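Collecting Garment Handling Examples with Hand-Held Grippers
Project report, Likum course group, Skarkambridge
Author: Maëlle Poirier

3. Data collection

3.1 Task

The policy is trained on short recordings of a person folding one garment and placing it in a basket. The person works with two hand-held grippers, one in each hand. Bare-hand recordings were ruled out in the proposal, as finger motion does not map onto a two-jaw gripper without a separate retargeting step.

An episode starts with the garment dropped on the table from chest height and ends when both grippers have been lifted clear of the basket. The target was 50 episodes per garment. The basket position was fixed for the whole of the first round and varied in the second.

3.2 Views

Each episode has a head view and one view from each gripper. The head view gives the layout of the table and the pose of both tools. The gripper views give the contact between jaw and cloth, which the hands often hide from above.
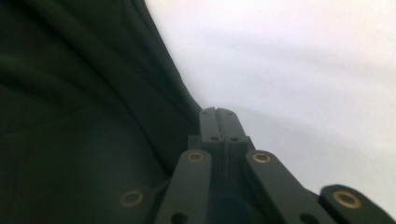
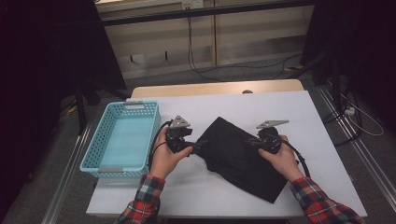
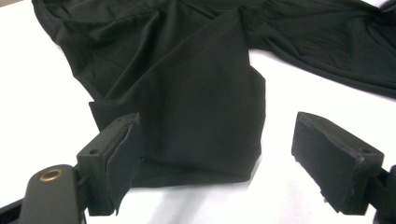
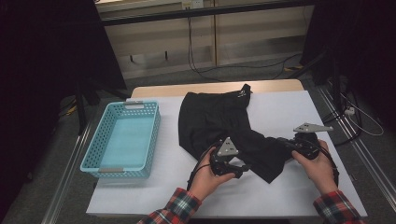 Streams were aligned on a shared clock and resampled to the slowest one. Episodes with a gap in any stream were dropped before labeling. We did not try to fill gaps by interpolation. An early test on the Finano subset showed that the filled segments produced jumps in jaw opening, and the policy copied them.

3.3 Yield

We recorded 2249 episodes. Of these, 111 were rejected for missing data or lost tracking. Most of the lost tracking came from turning the wrist too far during the second fold, so that the plate on top of the gripper faced away from the head view. After the operators were told to keep the plates up, this became rare.

Dark garments gave a different problem. Folds in black cloth have little contrast from above, and the labelers often disagreed on which layer had been grasped. We settled these cases from the gripper views. Where the gripper views did not settle it, the episode kept its motion data but got no grasp label.

3.4 Labeling

Each episode was split into approach, grasp, fold, carry and release. Boundaries were placed by hand on the first 800 episodes. The rest were split by a threshold on jaw opening and then checked. The threshold method fails when an operator regrasps without fully opening the jaws, so regrasps were marked by hand throughout.

We kept regrasps in the training set. Removing them gave shorter and cleaner episodes, but the policy trained on those had no response to a missed edge and would go on to fold with one jaw empty.

3.5 Limits

All operators were right-handed and started the fold from the right. Mirroring the data was considered, but the basket would then appear on the wrong side for the test setup. Table height was never changed. Lighting was constant apart from one Saturday session with the blinds open, which is stored as a separate split and was not used for the results in section 4.

The split files use the naming scheme from the Li baseline, with the garment code first and the operator code second.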